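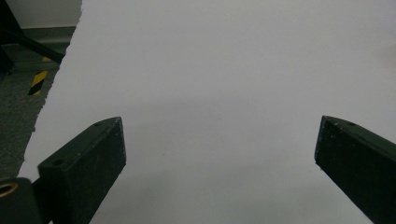 Paper Orders: Frequently Asked Questions

Trarncombe Paper Supply
Topics: sizes, weights, storage, shipping, returns

What sizes do you stock?
Sheets are sold in three sizes: small, medium and full. Full sheets ship flat or rolled. Rolls are sold by length from the Amitthorpe warehouse only and cannot be combined with sheet orders in one carton.

What does the weight number mean?
Weight is given in grams per square meter (gsm). It measures mass per unit of area and does not give thickness directly. Two papers at 200 gsm can differ in thickness depending on how hard each was pressed. The Barroso line is pressed harder than the Skasness line and is thinner at the same weight.

Which side is the front?
On Barroso, either side may be used. On Skasness, the front is the side with the finer texture. Hold the sheet at a low angle to a lamp to compare the two. Surface sizing is applied to both sides of both lines.

What is a deckle edge?
A deckle edge is the thin, uneven edge left when a sheet is formed in a mold. Skasness full sheets have 2 deckle edges and 2 cut edges. Listed dimensions are measured at the narrowest point. If you need four straight edges, select "trimmed" at checkout; the finished sheet will be slightly smaller.

Can I tear a sheet instead of cutting it?
Yes. Fold along the grain, crease with a bone folder, reverse the fold and crease again, then tear against a steel ruler. Tears across the grain tend to wander.

How do I find the grain direction?
Bend the sheet gently in each direction without creasing it. It bends more easily when the fold runs parallel to the grain. Grain direction is also printed on the carton label.

How should paper be stored?
Flat, in the closed wrapper, away from outside walls and heating vents. Let a new carton stand unopened overnight before use, longer in winter. Sheets that have curled can be placed under an even weight for a few days.

Do whites match between batches?
Not exactly. Order all the paper for one project together, and quote the batch code if you need to reorder. We hold stock from a batch only while it lasts.

How are full sheets shipped?
Orders of up to 3 full sheets are rolled in a tube unless flat packing is requested. Larger orders go flat between boards. Flat packing carries a surcharge, shown before payment. Item 876 (heavy board) is never rolled.

Can I return opened paper?
Only if it is faulty. Unopened packs may be returned at the buyer's cost. Trimmed sheets are made to order and are not returnable.

Last revised: January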